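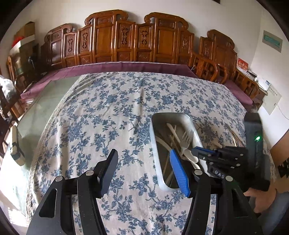 The Good Cloth

The blue cloth came out of the drawer in November and my aunt said it could stay on until the house was sold. She had kept it for guests. There had not been guests for a long time.

We started with the plastic forks. She had saved them from every lunch counter between Lidov and Gedurham, washed them, and put them away with the spoons. I found them behind the soup plates, in the sideboard, in a coat pocket. I put them all on the table.

"Those are good," she said.

"They're plastic."

"They're good plastic."

So we sorted them. Forks on the left, spoons on the right, and anything cracked went in a bag on the floor. It took most of the morning. When we finished there were 83 forks and 80 spoons, and she wanted to know where the other three spoons had gone. She got up and checked the sideboard again herself.

The man from the auction house in Lamemwood came after lunch to see the carved screen. He ran his thumb along the top and asked how it had come into the room. In pieces, my aunt told him, up the back stairs, the year the road flooded. He wrote that down. He offered her 1077 dollars for it and the chairs together. She asked him if he wanted any forks.

He laughed, and then he saw that she was waiting for an answer.

"I could take a few," he said.

She picked out four forks and four spoons, looked them over, and wrapped them in a paper napkin. He put them in his jacket and shook her hand. She told him she would think about the screen.

After he left she smoothed the cloth where his elbow had been - he had leaned on it the whole time - and asked me what was next. I said the glasses. She said the glasses could wait, and went to put the kettle on.

189 shares | 8 comments

More stories
The Ferry at Gedurham
Qiu Street, Second Floor
What the Roofer Left
Two Coats and a Ladder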